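Home | Issues | Authors | Submit

4.2 The board and its parts

I like small assembly boards, and I'll admit I picked this one partly because it's easy to talk about: a flat white board, blue parts, a dark table. We call it the Ketthorpe board.

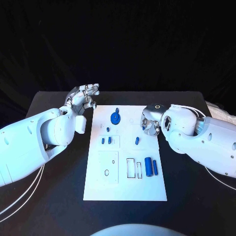 My first worry was fit. I'd gone through 200 printed parts by then, and the pegs were still coming out a hair too fat (the Wednesday batch was awful!), so I ended up sanding most of them by hand. Figure 3 shows the board with blue parts at several spots.

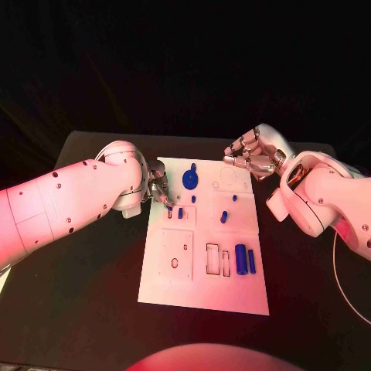 Figure 3. The Ketthorpe board on the table.

Tillman objected that sanding makes every peg a little different, and wanted the holes opened up instead. Fair enough, and we did that for the second set – though I still think the snug ones feel nicer. The small raised plate stayed as it was, mostly out of stubbornness on my part. 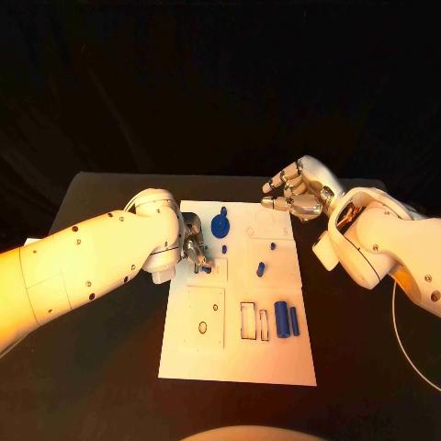

Itov wrote back that a looser hole hides a crooked peg, and asked us to report the two sets separately. We do so in 4.3.

Contact the editors | © Nando Papers | Back to top
We use cookies to remember your settings. OK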